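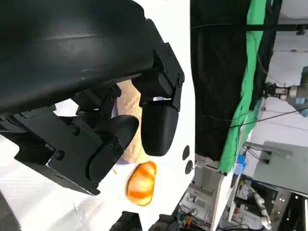

Search reviews
Enter keyword or product

Pevel two-finger gripper, long-term review: the grip that let go

26 May 2019
By Pui-shan Chiang

I have been using the Pevel on and off for 11 weeks, mostly for table work with light objects, and until the end of April I would have recommended it to most small labs. I would now recommend it with one serious condition, and most of this review is about that.

First the ordinary things. It bolts to the wrist plate with the screws supplied and the manual is clear enough. Calibration takes a few minutes. The fingers close smoothly and the noise is low. The cable exits on the side I would rather it didn't, so it needs clipping back along the arm – the clips are not in the box. Position repeatability has been good, and I had no trouble with rigid items.

The fault showed up with soft ones. Foam food, sponge blocks and anything else that gives under pressure would be picked up properly, lifted, and then released a few seconds into the move. There was no warning on the controller. The status read "holding" while the object was already on the table. Over 106 lifts of the same piece of toy bread, it let go 7 times. With a hard plastic cup of similar weight, it did not let go at all.

I assumed slipping, and wasted an afternoon cleaning the finger pads. The logs pointed elsewhere. When a soft object goes on compressing after the grip is confirmed, the firmware reads the drop in motor current as a finished move and cuts the holding force. The status flag is only refreshed on the next command, so any program that trusts it carries on and "places" an object it no longer has.

For a bit of foam this is a nuisance. It becomes a safety matter when the part is heavy or sharp, or when someone is leaning over the table because the controller says the grip is secure. A colleague had a small clamp come down beside her hand. She was not hurt, but we stopped using the gripper with anyone inside the marked area that same day. 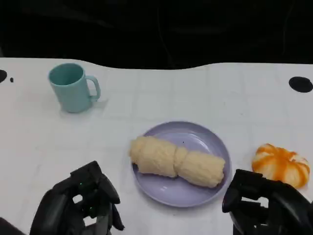

Can the fault be avoided without sending the unit back?
Mostly, by turning off automatic force reduction and sending a fresh hold command during the move, though the motor then runs warmer.

The setting is on the third page of the advanced menu, under "Economy". After switching it off I ran the bread test again and had no drops. The housing reached 54 degrees at the end of a long session, so I now leave a rest between batches.

Wan, who sold us the unit, answered quickly and passed the logs on to Pevel. Pevel confirmed the behaviour and said a firmware update was being prepared. I have no date for it. They did not offer to warn other owners, and I think they should have.

For comparison, the Zurka we had before is slower and has a clumsier mount, but it reports a lost grip straight away. The Cikadine gives you force readings all the time and costs a good deal more.

Build: good
Ease of fitting: good
Software: poor until updated
Support: fair

If you already own a Pevel, turn Economy off before the next job and check your program does not rely on the status flag alone. I will add a note to this page when the new firmware has been through the same test.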